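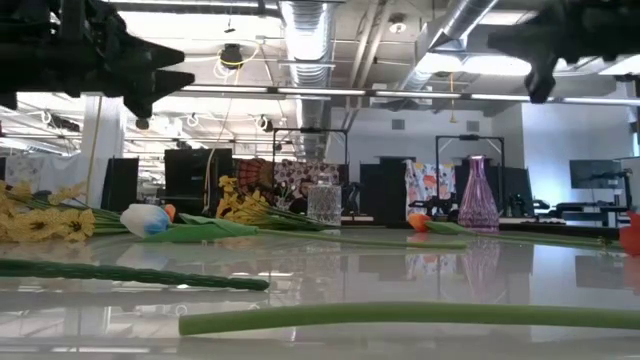

Anjana Sarkar

Drirkton 64 Gloss Table Top
Product page, updated January 2026

The Drirkton 64 is a gloss white top for display counters, florists' benches and shop tables. It is supplied without legs and fits the Kamath fixed frame or any level frame with cross rails. One finish and one size are kept in stock.

Specification

Length: 1524 mm
Depth: 900 mm
Finish: gloss white, upper face and all four edges
Underside: matt white, sealed
Corners: square, edges lightly eased
Fixing: screwed from below through the frame rails
Stock code: 211

Surface

The upper face is a full gloss and reflects whatever is placed on it, including ceiling lights. Under rows of bare fittings the reflections are strong, and buyers who find this tiring should fit diffusers or ask for the Plusier satin top, which has the same footprint. Colour is matched within a batch. Tops bought at different times may differ slightly when butted together, so order the full run at once.

Artificial stems can be laid directly on the surface. Wired stems with exposed cut ends will scratch it if dragged. Fresh stems should be kept on a tray: the face resists water, but pollen and leaf sap left overnight can leave a faint yellow mark that needs a second clean. Unglazed pots need a felt or cork base.

Fitting

Two people are needed to lift the top. Leave the protective film in place until the frame is level and the screws are in. Check level along the length first, then across the depth. Drill pilot holes from below with a depth stop on the bit. Tighten by hand; a powered driver on a high setting can pull the screw through the rail.

Film should be peeled slowly from one corner at a low angle. If it has been left on in a sunny window it may come away in strips. Warm water removes any adhesive left behind. Do not use a blade.

Cleaning

Daily: damp soft cloth, then a dry one.
Marks: warm water with a little washing-up liquid, rinsed and dried.
Sticky tape residue: white spirit on a cloth, tested first on the underside.
Avoid: scouring pads, cream cleaners, bleach, and dry dusting when there is grit on the surface.

Fine circular scratches show more on gloss than on satin. They can be reduced with a plastic polish, worked along the length. Deep scratches cannot be repaired on site.

Limits of use

Indoor use only. Not suitable as a cutting surface or for hot pans. Do not stand on the top or clamp tools to the front edge without a packing piece. The overhang beyond the frame should be kept equal on both sides.

Delivery and returns

Tops are sent flat in a card sleeve with corner guards. Inspect both faces before signing. Transit damage should be reported with the sleeve kept, as the carrier may ask to see it. Unused tops can be returned with the film intact.

Trade orders and cut sizes: Chaminda Pathirana, Ninness sales desk. Cut sizes are not returnable.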